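How Robots Learn by Copying People

Have you ever learned to tie your shoes? Probably a grown-up showed you first. You watched the fingers, you tried, it went wrong, and you tried again. Some robots learn in a similar way. They need someone to show them.

At the Meritz laboratory in Clommont, a team works on a project called Arkska. The question of the project is simple to ask: can a robot learn small jobs at home, such as putting a new bag in a bin, if it only studies how people do it?

In the past, an engineer wrote every movement as a line of code. Move the arm up. Turn it a little. Close the fingers. This works well in a factory, where each part waits always in the same place. But a plastic bag is difficult. It folds, it slips, and it never looks the same two times. You can not write a rule for every wrinkle!

So the team uses another way, which is called imitation learning. Imitation means copying. A person takes a gripper in each hand. A gripper is a kind of robot hand with two fingers, also called jaws. The person does the job with the grippers and does not touch the things with their own fingers. Meanwhile a computer saves the movements and the pictures from a camera. One full try is called a demonstration. 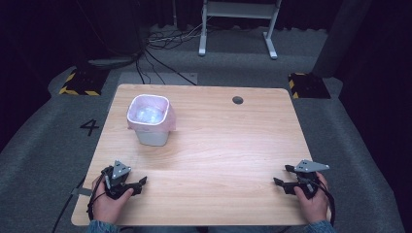

Two hand-held grippers at the front of the table. Near the back is a small bin with a pink liner folded over its rim.

Why not use normal hands? Your hand has five fingers and soft skin, and it can feel. The robot in this project has only two jaws on each arm. If you show it a trick that needs a thumb and a little finger, the robot can not copy it. When the person works with grippers, the lesson fits the student.

One demonstration is not enough. For the bin job the team collected 700 of them. Sometimes the bin stood on the left, sometimes on the right, and the bags were different too. Then the computer looked for patterns – for example, what the jaws usually do when the edge of the bag is near the rim.

After this came the test. The robot had 20 tries with a bin it did not know. The team did the test two times. First they used only 210 demonstrations for the training, and the robot often dropped the bag or pulled the bin over. Then they used all 700, and it finished the job much more often. It still had trouble with very thin bags, and it was slow. A child would win the race easily.

Words to remember
Gripper: a robot hand, often with two jaws.
Demonstration: one try that shows how a job is done.
Imitation learning: learning by copying.

Try it at home
Take two pairs of kitchen tongs, one for each hand. Ask a friend to hold a small bin still, and put a bag in it with the tongs only. Then change places with your friend. Which part was the hardest for you?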